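Two months with the Hidine gripper kit
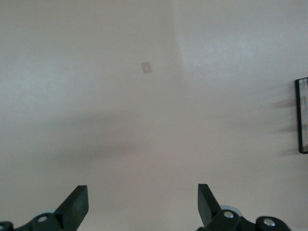
Both fingers open, pointed at the wall. View from the wrist camera.

I bought the Hidine kit in June as an add-on for the small Abdella arm I already had. A few readers have asked whether it is worth the money, so I have written down how I got on with it. I paid full price and the seller doesn't know I'm writing this.

The kit cost me 400 pounds with postage. For that you get the two-finger gripper, the motor that drives it, a small camera with its bracket, a cable set and a bag of bolts. You don't get a power supply. The product page does say so, but it says it near the bottom and I missed it. I used an old one from a drawer until the right one came from Hustavia, who also sold me a spare cable.

Putting it together took me one evening and part of the next. The instructions are a printed booklet of 20 pages and they are mostly clear. Step 11 is the weak spot. It shows the finger links from behind and everything else in the booklet is drawn from the front, so I built one side the wrong way round and had to undo it. If you buy one, turn the booklet over on that page and check it against the drawing before you tighten anything.

The bolts are decent. I have had them in and out several times and the heads are still sharp. The long cable is less good. It is stiff, and when the wrist turns all the way it pulls at the plug. I tied it back to the forearm with a bit of slack and have had no trouble from it.

The camera sits at the wrist and looks out between the fingers, so you can see both tips at the bottom of the picture when the gripper is open. I like this a lot. With my old set-up the camera was on a stand beside the table and the arm got in the way whenever it reached for something. Now I can see what I'm closing on. The fingers themselves come out a bit soft, as the lens is set for things further off. You can turn the focus ring by hand but it is fiddly and there is no mark on it to tell you where you started.

It doesn't cope very well with pale things on a pale background. I spent a whole afternoon trying to get it to pick up sugar cubes from a white tray and gave up. On a dark tea towel it managed them. My friend Paraskevi Panagiotou has the Vultura kit, which costs 900, and hers did the white tray without fuss. Her camera is better and so is the software. For more than twice the price I would expect that.

Grip is good on boxes, blocks, pens and the like. The tips are flat and stiff, so round things roll out unless you get them dead centre. I stuck some thin rubber on for a while and it helped with a plum and a tennis ball, then it peeled off. Hidine sell soft tips separately and I may try a pair.

I had one fault. In the third week the gripper stopped opening fully on the left. I wrote to support and got a reply two days later telling me to run the set-up routine again with the fingers closed. That fixed it and it hasn't come back. The reply was short but it was from a person who had read my message.

Would I buy it again? Yes, for home use and at this price. If you need it to work all day on mixed objects, save up for the Vultura or something like it. If you already have an Abdella arm and want a camera at the wrist with a simple gripper, this one fits straight on with four bolts.

I'll do a separate post on the soft tips if I order them. Somebody also asked about the noise: it whines a little when closing, and I can't hear it from the next room.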